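Rent the arms, skip the lecture

I've been meaning to write this since February and kept putting it off, so it's going to be quick. Drultden now rents a two-arm tabletop kit by the month. Small shops like mine are exactly who they're after, and I think the offer is mostly right and partly a mess.

Mostly right first. $1109 a month, arms and grippers and software. No sales visit. No site survey either. You pick a task from a list, you set your stuff out on a table, you go. Sorting snacks and drinks between baskets and trays, in our case. Dull work. Good. Dull is what I want to pay for.

What I don't want to pay for is fingers.

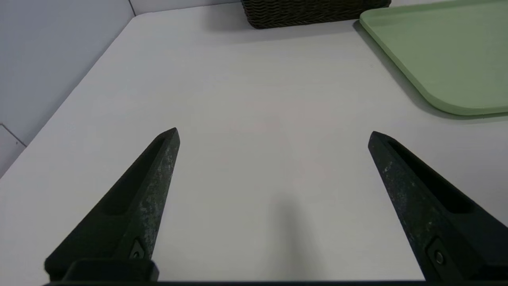 Opinion | By the owner of a two-person packing shop

Look at the ridges near the tips. Gray scuffing all along them, down the length of each finger too. I don't mind worn parts on a rental, I rent a floor sander and it looks like it fell off a truck. But Drultden sells replacement fingers at $99 a pair and the contract puts "tip wear" on the customer. Whose wear? Nobody writes down what condition they show up in. No check-in sheet, no photos, nothing. A car rental place walks around the bumper with you. Do that.

Mtshali, the only other outfit I got a quote from, folds the fingers into the monthly price. Costs more. Also makes you sign for two years, so no thanks. I'd still take their parts policy and staple it onto Drultden's contract if I could.

And the task list. It has 16 entries and half of them are the same job with a different container. "Basket to tray." "Tray to basket." Come on. That's one task. The software side comes from Vitik and it shows — somebody over there counts features for a living. I'd trade ten of those for one setup page that fits on a single screen. 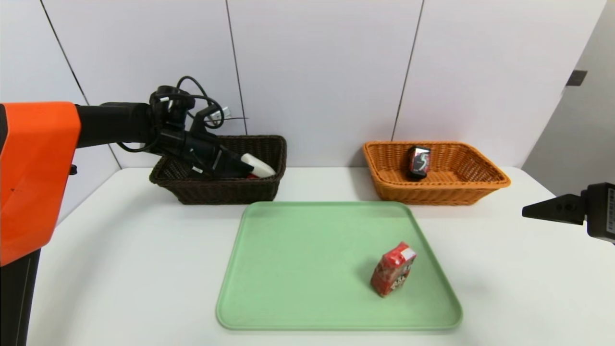

Posted under: Shop Floor, Opinion
By the same author as above, still hurried

Now this is the part I like, and why I'd tell people to try a month anyway. Ordinary stuff. Wicker baskets, a plastic tray, a drink carton. You don't buy special bins. Grondton tried to sell me molded bins before they'd even talk about an arm, and that was the end of that call. With this kit one arm goes down in the brown basket while you've got a second one over on the other side, and the table is just a table.

Is it fast? No. I pack faster with a coffee in one hand. People get hung up on that and I think its the wrong fight. I can't pack on a Sunday, I don't want to, and a slow arm is fine for a small order that's due Monday. What I need is a price I can predict. Right now I can't, becuase of the fingers.

So fix the contract. Put a condition report in the box. Cut the list down to the real tasks. Same price, I'd renew tomorrow. As it stands I'm going month to month and keeping my own photos.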